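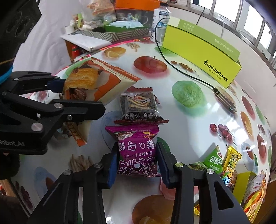 I had been meaning to get over to the Halliday open day for years, and this February Marion MacRitchie finally talked me into it, mostly by promising there would be food. Halliday brings in snacks from all over and sells them on to small shops, and twice a year they open the upstairs tasting rooms to anyone who cares to climb the steps. We started at the table with the fruit-printed top, which I liked at once because it reminded me of my aunt's kitchen, and the Chinese snacks were laid out on it. The purple packet with the big white Q in its lettering was one I knew from a shop near my old apartment, and behind it was a plum candy, 话梅味, with 含着吃 printed after it, meaning you let it melt in your mouth and don't chew. I chewed the first one anyway. Marion was more taken with the big orange bag with the golden bread and the pecan on it, and she went back to it twice.

Essam Tawfik took our group through the next room, 2 of us from my street and 6 people from a cooking club who asked very good questions. He has tasted for Halliday a long time and talks about salt the way my father talked about fishing — slowly, and with his hands. We had sesame brittle, then a rice cracker I would happily eat every evening of my life.

The stairs are steep, so wear flat shoes. Tea is downstairs at 3, and Mhairi Pollock was pouring when we came down. I took home a bag of the plum candy and a box of the crackers, and the crackers didn't make it to the weekend.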